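Notes for Usdale library talk, 19th May

Slide 1. Thank Godelieve Stevens for the invitation. Say who I am and keep it short.

Slide 2. Why small towns lose their bakeries. Usdale had five when my parents moved in. Read the list of street names slowly – people will want to nod along.

Slide 3. Flour prices. Skip the chart if we started late.

Slide 4. Bread at home. A plain loaf needs flour, water, salt and yeast. Pass the starter jar around, lid on.

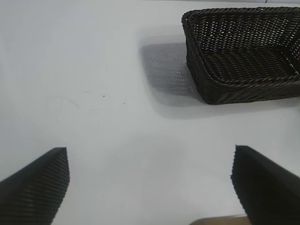 Slide 5. Storing bread. Keep it out of the fridge, where it goes stale faster. Freeze what you won't eat in a day or two, sliced first. Pause for questions, then hand out the recipe sheets – 64 copies, by the door.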